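Part 2: Washing, drying and storing your Skiltach heated blanket

If you came straight from Part 1, your blanket is on the bed, the controller is plugged in and you've slept under it at least once. Good. This part is the one people skip, and I get it, because washing anything with a wire in it feels wrong. I put mine off for a whole winter. It went fine when I finally did it, and I've washed the thing many times since.

Everything below is for the Skiltach throw and the twin size. The older Naria model has a fixed cord and can't go in a machine at all, so if your cord doesn't unclip at the foot end, stop reading and go to Part 4.

Before you wash

1. Turn the controller to Off and pull the plug from the wall. Do the wall first if your outlet is easier to reach, I don't mind, as long as both get done.

2. Let the blanket cool down flat on the bed for 9 minutes or so long as it takes you to make coffee. Don't fold it while it's warm.

3. Find the connector at the foot end. Squeeze the two side tabs and pull straight back. Don't wiggle it. If it's stiff, push it in a little further first and then squeeze again – mine always lets go on the second try.

4. Run your hand over the whole blanket and feel for the wires. They should lie in even rows. A lump, a kink or a spot where two wires cross means the blanket shouldn't be used or washed until somebody has looked at it.

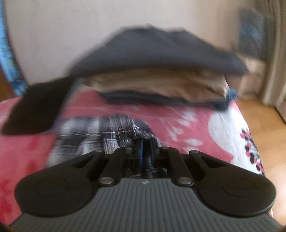 Štefánia Kubíček wrote in after the first version of this guide to say that step 4 is much easier with the lights low and your eyes shut, since you stop looking at the fabric and start paying attention to your fingers. She also does it from head to foot and then again side to side. I tried it her way and found a crossed wire I'd missed, so please do that.

5. Check the connector socket for lint. A dry toothbrush gets it out. No pins, no paper clips, no blowing into it (spit is water too!).

CAUTION: Never wash the controller or the detachable cord. If the controller gets wet, throw it out and order a new one. Drying it in a bag of rice is not a repair.

Washing

6. Put the blanket in the machine on its own. Spread it loosely around the drum so the weight is even. A top loader with a center post is okay as long as you don't wrap the blanket around the post.

7. Add a small amount of mild liquid detergent. I use half of what I'd use for a load of towels. No bleach, no fabric softener, and absolutely no dry cleaning, as the solvents can eat the coating on the wires.

8. Choose the gentle cycle with cold water. If your machine lets you set the wash time, pick 3 minutes. I know that sounds like nothing. A blanket that sits over a top sheet doesn't get very dirty, and the wires would much sooner have a short swish than a long churn.

9. Use the lowest spin. It'll come out heavier than you expect, so have a basket ready and lift it from underneath with both arms. Never pull it out by a corner.

NOTE: For a spot of spilled tea or soup you can skip the machine altogether. Unclip the cord, dab with a cloth and a little soapy water, dab again with plain water and leave it to dry overnight.
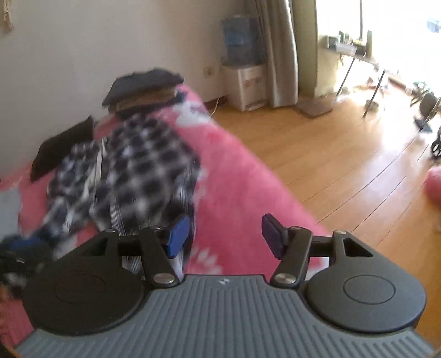
Can I put it in with my sheets to save a load? Wash it alone, every time. Sheets twist into ropes in the drum, and a rope of wet cotton around a heating wire will pull it out of its channel.

Drying

10. Line drying is best. Hang the blanket over two lines if you have them so the weight is shared, and keep clothespins away from the wired part. The border along each side has no wire in it, so pin there.

11. If you have to use a dryer, run it empty on low for a couple of minutes to warm it up, then put the blanket in on low and take it out while it's still damp. Finish it flat on a bed or over a rail.

12. Gently pull it back to its proper shape while it's damp. Two people make this a lot nicer. Aled Powell and I once did the twin in his hallway and had it square in no time.

13. Wait until it's fully dry before you clip the cord back in. That means the seams and the pocket around the connector too, and the pocket is always last. I give it a whole extra night.

CAUTION: Don't use the blanket's own heat to dry it. Ever.
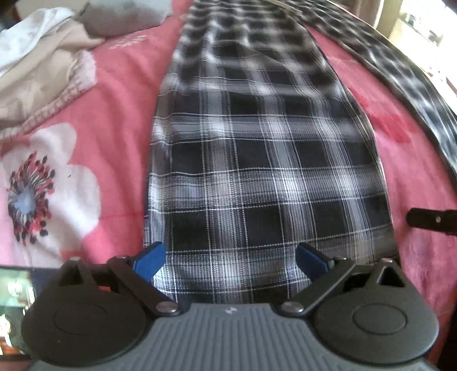

Once it's dry and back on the bed, do a short test before anybody sleeps under it. Clip in the cord until you feel it seat, plug in, and set the controller to 2. Leave the blanket spread out flat with nothing on top and stay in the room. After a while, feel it all over with the back of your hand. The warmth should be even. If one patch is hot or one side stays cold, unplug it and don't use it again until you've been through the fault table in Part 3. A blinking light with the code 154 just means the connector isn't all the way in, and a firm push clears it.

Storing it for the summer

14. I pack mine away when the nights warm up and it stays put through August. Wash and dry it first.

15. Roll it loosely or fold it with big soft folds. No sharp creases, and nothing heavy on top of it.

16. Coil the cord separately in a wide loop and put it in a cloth bag with the controller. Don't wind it around the controller.

17. Skip the mothballs. Same trouble as dry cleaning, they're bad for the wire coating.

When you take it out again in the fall, go back to step 4 and feel for the wires before you plug anything in.

Last changed 9 November 2021: step 4 rewritten, dryer advice added to step 11.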